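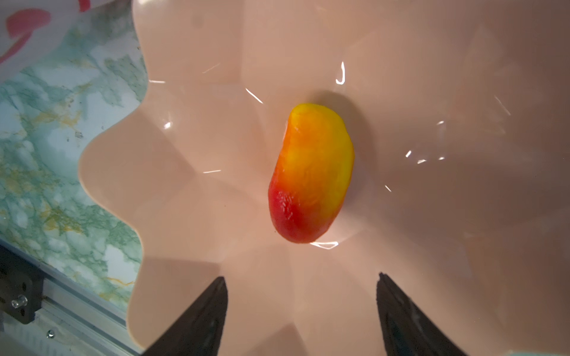
Safe Pick Rules for a Small Gripper Cell
Student project report, Hermenegildo Huerta

1. Why rules
Last term every team in Quintero lab ran the arm their own way. Different speeds, different stop habits. Our job was one page of rules that anybody can follow, for the Trorau cell. Task is fruit handling, bowl and bag.

2. Before start
Enclosure floor clear. Gripper open and empty. Hands out, then say "clear" out loud. Speed cap 300 mm/s, no exceptions even for demos. Second person stays at the stop button the whole run.
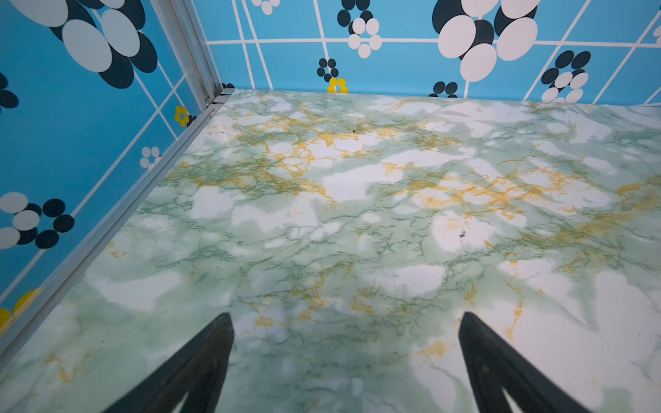 Fig. 2. Fingers apart, nothing on the floor of the cell.

3. During the run
We logged 42 runs, rule sheet taped next to the keyboard. Stop calls went to 5 of them, all by the second person. Most were for cable slack, one was a reach-in (me, sorry). Log file is 1310 lines, too long to paste here. Teams skipped the "clear" call when they were in a hurry, so thats now a checkbox. 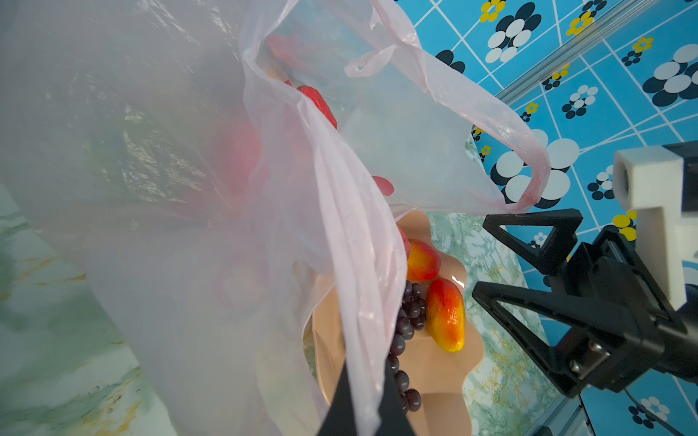
Soft packaging is where our first draft was weakest. It only talked about rigid objects. A thin plastic bag folds, hangs over things, and its loops can catch on a finger. With the bag draped over the rim of the plate and the grapes partly behind its folds, you cant judge clearance from one view. New rule: check a second camera before any lift, and lift slow, half the cap. Also no reaching in to free a handle untill the arm is stopped.

4. Still to do
Tirnwood team tests the sheet in June. Force limit section is blank, need to ask about the sensor.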